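Looking after the cables on a two-arm folding cell

If you have a pair of small arms folding laundry all day, sooner or later a cable will be the thing that stops you. It won't be a motor or a gripper, or at least it hardly ever has been for us at Rakberg. We run our cell in a boxed-in table with the arms bolted side by side along the front, and over the last year or so I've got rather fond of the hour I spend on its wiring every fortnight (a cup of tea beside me, radio on low). Davoud Tehrani taught me most of what follows, and the mistakes are all my own.

What you'll need: a set of small hex keys, spare cable clips, a soft brush, a torch, a strip of masking tape and a pen. Set aside an hour and a half the first time you try it.

Park the arms and switch off

Bring both arms to their rest position before you cut the power. Ours have no brakes, so they sag the moment the motors let go, and a sagging arm will happily trap the very cable you came to look at. Hold each one under the upper link with your free hand and lower it gently. Then unplug the supply at the wall and wait a couple of minutes.

Follow each cable from wrist to base

Start at the wrist and let the cable run between your finger and thumb, all the way down past the elbow to the base. Go slowly! You're feeling for flat spots, stiff patches and little nicks in the jacket. The elbow is where we find most of them, as it does the most bending. Where you find something you don't like, wrap a bit of masking tape round it and write the month on it. A mark that says December and looks no worse in spring can usually be left alone.
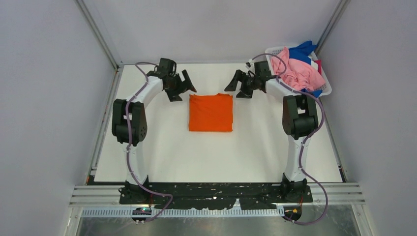
Next come the clips. Each should hold the cable firmly without squashing it, and you should be able to turn the cable inside the clip with a light twist. If you can't, it's too tight. Replace any that have gone chalky or cracked. We buy ours from Nirach in bags of 300, which sounds daft until you've dropped a few behind the bench.

Leave enough slack

People like a tidy robot, and I'm no different, but a cable pulled neat and straight will be tugged at every stretch. Move each joint by hand through its whole travel and watch the loops at the wrist, elbow and base. None should go taut, and none should swing low enough to catch on the basket or get under a gripper finger. If one does, shift the nearest clip by 2 cm or so and try again.

Check the bolts and brush down

While you're at the base, nip up the mounting bolts, working corner to corner. Fluff from the clothes gets everywhere, so brush out the joints and the cable tray too.

Power up and test

Plug in, home both arms and run 4 slow folds with one flat cloth, keeping a hand near the stop button. Listen as much as you look, as a rubbing cable makes a dry little tick on each pass. If all's quiet, go back to full speed and write the date in the log.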